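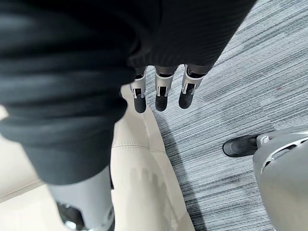 Hand with knit forearm sleeve beside the cream cushion, Zarkutcombe office, striped carpet.

Humanoid on the evening room reset - what changed for our crew
Board: Workplace Automation > Facilities and Interiors

tolerance_stack
Posted Tuesday, 7:40 PM

Reporting on the deployment at the Lebrun office in Zarkutcombe, where I run the evening facilities crew. The unit went live in May. We call it Kelum, after the integrator. Its task list is short: seat cushions back to position, light chairs back to the table line, small items off the floor and into a tray. Vacuuming and wet cleaning stay with people.

Staffing before: four people, 5 PM to 10 PM. Staffing now: three people on the same hours, plus one on a split role we call floor lead. The floor lead walks the route ahead of the unit, clears it to start, and closes out its exceptions afterward. Headcount did not go down. The content of the fourth job did change, and I underestimated how much.

Main observations so far:

Exceptions cluster on padded seating. Stitched seams and rolled edges give the planner trouble. A rigid chair back is a solved problem for us.

The knit sleeve over the forearm and hand has to be pulled straight at the start of each shift. If it bunches toward the fingers, grip closes on fabric first and the log records a false contact.

Handover takes 15 minutes. It was five under the old arrangement.

Interested in how others have written the floor lead role, especially pay grade.

kerf_and_grain
Posted Tuesday, 8:05 PM

What gauge of knit? We tried a smooth woven cover and it slid down over the finger joints constantly. Ribbed stayed put but picked up lint from the carpet.

On pay grade: we put ours one step above crew, below supervisor. It took two rounds with HR. Their first position was that walking ahead of a machine is less work than moving furniture. The argument that landed was the sign-off. If the lead clears a route and something gets hit, the lead's name is on it.

tolerance_stack
Posted Tuesday, 8:22 PM

I don't have the gauge. Ribbed, charcoal, washable. Lint is present but hasn't caused a fault yet.

The sign-off argument is useful, thank you. Ours is still paid at crew rate and I don't think that holds through the year.

shiftbid
Posted Tuesday, 9:10 PM

I work a floor with one of these, different building. "Headcount did not go down" needs a longer look. Ours didn't either for the first quarter. Then someone left, the post was frozen, and it has been frozen ever since. Has Lebrun put anything in writing about vacancies?

Second point. The fourth person used to have company. Four people moving chairs talk to each other. Our lead now spends most of the shift a room ahead of everybody else, watching a tablet.

benedetta_m
Posted Tuesday, 9:31 PM

Benedetta Melis here, I do rostering for the same site as the original poster. Nothing in writing on vacancies. I asked, and the answer was that it would be handled case by case. I read that the same way shiftbid does.

The isolation point is correct too. We rotate the lead role weekly now. Two of the crew like it and would take it permanently, the other two count the days. A volunteer system would suit all four, but then the skills sit with half the crew and I can't cover sick leave.

tolerance_stack
Posted Tuesday, 9:58 PM

Agree with Benedetta on rotation. Some numbers, as people have asked by message. The exception log in Asamow stands at 1208 entries from go-live to last night. Over 100 of those are plain duplicates, where the unit stopped, was cleared, and stopped again on the same item. The duplicates still have to be closed by hand, one at a time, and that is where the lead's last half hour goes.

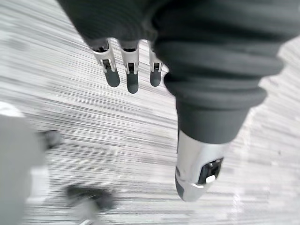

The other large group is people. Office staff stay late and stand near the route, and the unit holds until they move. It is correct behavior and I would not change the threshold. But the lead ends up asking an account manager to step aside several times a night, and that was never part of a facilities job. One of my crew described it as being a crossing guard.

kerf_and_grain
Posted Tuesday, 10:14 PM

I'd push back on leaving the threshold alone. We cut our hold distance after a proper risk review and the stops dropped a lot. No incidents.

regis_marty
Posted Tuesday, 10:40 PM

Safety rep, another site. I would want to see that review before anyone copies it. Stops dropping is the expected result of a smaller distance and says nothing about whether the smaller distance is right. Was the crew consulted, or only the integrator?

kerf_and_grain
Posted Tuesday, 10:52 PM

Integrator and supervisor. The crew were informed.

regis_marty
Posted Tuesday, 11:03 PM

Then I'd call it a configuration change with paperwork. The people who share the carpet with the machine should be in the room when that number is set.

shiftbid
Posted Tuesday, 11:20 PM

Seconded. Also, the duplicates: ask for bulk close in Asamow. Our admin had it switched off by default. It needs a supervisor permission, but a lead can be given it.

tolerance_stack
Posted Tuesday, 11:34 PM

Did not know that existed. I'll request it tomorrow, and I'll raise the vacancy question in writing along with the pay grade. Hold distance stays where it is for now.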